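Okay, the library sale. I said last time I'd write up how we got through it, and then July ate me alive, so you're getting it now in one go.

We took in 617 books for the Gemholm branch. I'd guessed 600 on the sign-up sheet and was feeling very smug until the last carload came over from Bresska, mostly cookbooks and an entire run of sailing magazines (those don't count as books, I checked the rules). Sorting took two evenings. My system is simple and a bit brutal: if it smells of basement, it goes. If it's an encyclopedia, it goes, and I'm sorry, I know they were expensive.

Pricing is where we always get stuck. I wanted everything at $2 flat so we could stop fiddling with stickers, and I still think I was right!
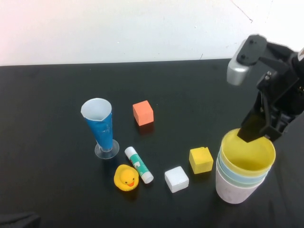
A reader in Hovland wrote in to say that flat pricing is fine for paperbacks but crazy for the big art books, and that she walked off with a gardening atlas she'd happily have paid ten times as much for. Fair enough. Next year the oversize stuff gets its own shelf and its own price, and she can pay it.

The mysteries went first, same as ever, then anything with a dog on the cover. What hardly moved was travel guides. I had a whole crate of them and sold maybe a handful, all to one very cheerful man who told me he likes reading about hotels that have closed. The kids' section did better than I'd hoped once we dragged it down to floor level, where the kids could reach it (why did we ever put picture books up high?).

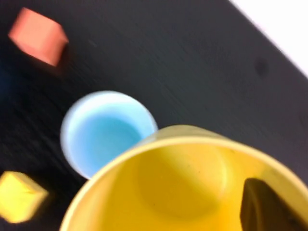

*Orange block on a dark tabletop.*

After closing we had 51 books left over, and that's the lowest I can remember. They've gone to the swap shelf at the Grotent ferry landing, so if you're over there waiting for a boat, please take one. Take the travel guides. Please.

The money is going toward new chairs for the reading corner and, if there's any left, a proper lamp, seeing as the old one buzzes.
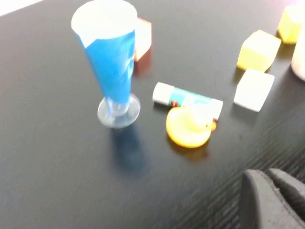
**Can I drop off books for next year's sale now?**

Please hold on to them until spring, as the branch has nowhere dry to store boxes over the winter. Once the back closet is free again I'll put the drop-off hours in this newsletter.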